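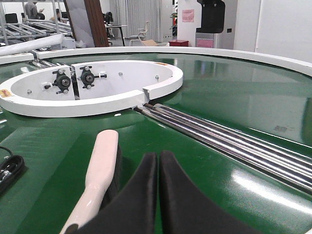
Department of Production Engineering, Surface and Wear Group

3.2 Access and visibility at the center opening

The Trororia table differs from the straight transfer tables treated in Section 3.1 in that its parts of interest are concentrated at one place. The running area is a large ring of glossy green material, and the bearings that need regular attention sit inside a white-walled opening in the middle of it. A person checking the bearings therefore has to look across the green surface and then down over a raised or flush rim, depending on the viewing side. The conditions for this check were recorded at the Besanton site in September.

Figure 2. Center opening of the Trororia table at close range, with the two black bearing mounts on their white partition and three parallel steel rods meeting the rim. A brush with a pale handle lies on the green surface.

Four features of the opening matter for the procedure. The first is the white partition, which carries both bearing mounts and stands upright inside the opening. The mounts are black and the partition is white, so their outlines are easy to pick out even in poor light. The second is the set of bolt heads on the inner surfaces. These are small and silver-gray, and against the white walls they have much less contrast than the mounts. The third is the rim, which is interrupted by narrow gaps. The fourth is the group of polished rods lying close together and running up to the rim, where dust can settle between neighboring rods and is hard to wipe out with a flat cloth.

Reflections were treated as a separate factor. The green finish returns the overhead lights as broad white patches and pale streaks whose position depends on where the observer stands. The rods behave differently - each gives a thin bright line along its length, and a scratch running parallel to that line is easily missed. No attempt was made to dim the room lighting, as the aim was to record the conditions under which routine checks are carried out.

Each check followed the same order. The observer first looked over the rim and its gaps, then the two mounts, then the bolt heads, and finally the rods from the rim outward. Findings were entered on the Drurkidau sheet, a one-page form with 8 fields, which had been drawn up for an earlier study of flat tables and was extended by one field for the inner walls. The sheet asks for a finding in every field, and an empty field was counted as a missed item.

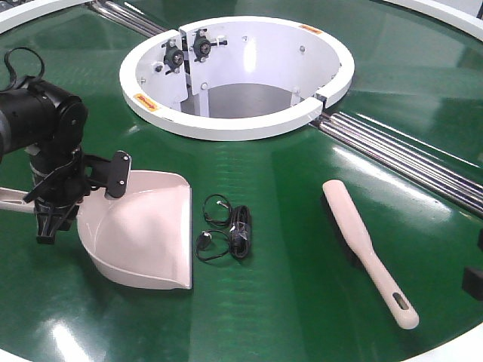 Checks were made from two standing positions on opposite sides of the table. From the first, the observer faced the front of the mounts and had a clear line of sight to both hubs. From the second, the partition hid part of the lower housing, and observers leaned over the surface to complete the field. Leaning was permitted but had to be noted on the sheet, as it changes the viewing angle and moves the reflections with it.

In total, 953 field entries were available after incomplete sheets had been removed. Missed items were not spread evenly over the fields. The mounts were seldom left out from either position. The bolt heads and the spaces between the rods accounted for most of the omissions, and the rods were more often left blank from the second position than from the first. Entries for the warning labels on the rim were complete, although several observers remarked that the print was too small to be read without bending down.

The time needed for one check was about 5 minutes and changed little with position. The last field took longest in nearly every case. Observers followed a rod from the rim toward the outer edge and then returned to the rim to begin the next, a habit that the written procedure neither requires nor rules out. A few worked across the whole set at once instead, and their entries were shorter but not less complete.

Two limits should be kept in mind. All checks used a single table, and the gloss of the green surface was not measured, so the effect of the finish cannot be separated from that of the lamp layout. The bearings themselves were judged by eye only. Play, noise and temperature were outside the scope of the sheet and are handled under the regular service plan at Besanton.

For the trials in Section 4 the order of the fields was changed so that the rods and bolt heads come before the mounts. The second standing position was kept, with a mark on the floor to fix its distance from the outer rim.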